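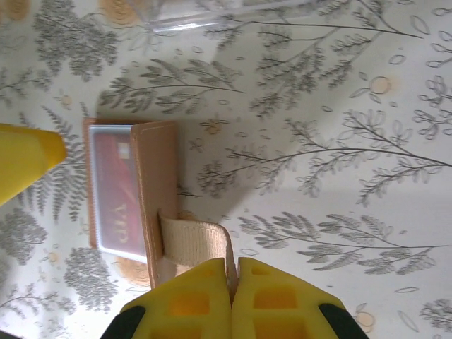

Porta-cartões cor de couro, com alça bege.

Américo Salgado · 2024-03-15

Gente, voltei a escrever cartas à mão! Comprei 200 folhas na Wandosari e já mandei 15 - a primeira para a Irja Saarela, minha correspondente desde a faculdade.

12 comentários · 31 partilhas

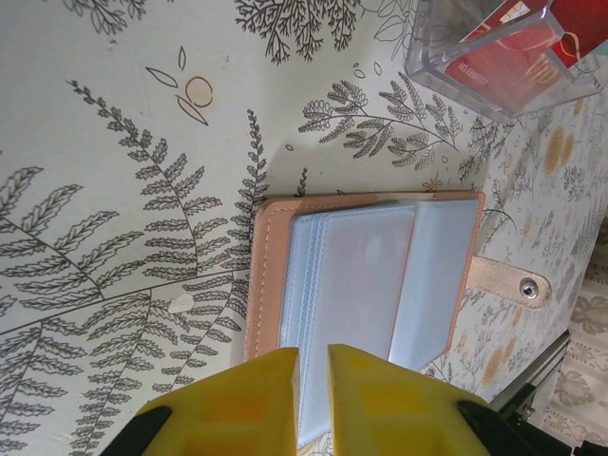

Carta boa, para mim, começa pelo miúdo: o almoço, a chuva, a vizinha nova. Numa delas gastei meia página com samambaias desenhadas a traço cinza sobre fundo creme, e a Irja adora essas coisas.

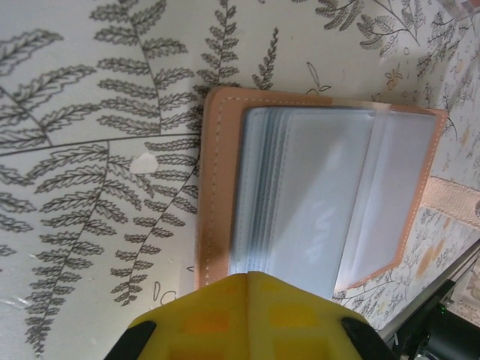
O endereço eu copio sempre devagar, que letra corrida já me fez perder uma carta em julho. Depois escolho o papel, e ando namorando um estampado assim, folhagem grande de um lado e florzinhas alaranjadas do outro, bem miudinhas.

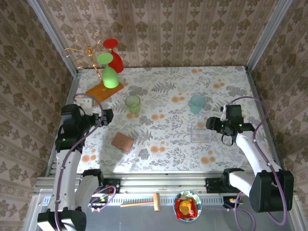
Taças penduradas, uma vermelha e uma verde.

E vocês, ainda escrevem para alguém? Contem aqui, que eu leio tudo com calma e respondo - nem que demore!

Imprimir · Enviar por e-mail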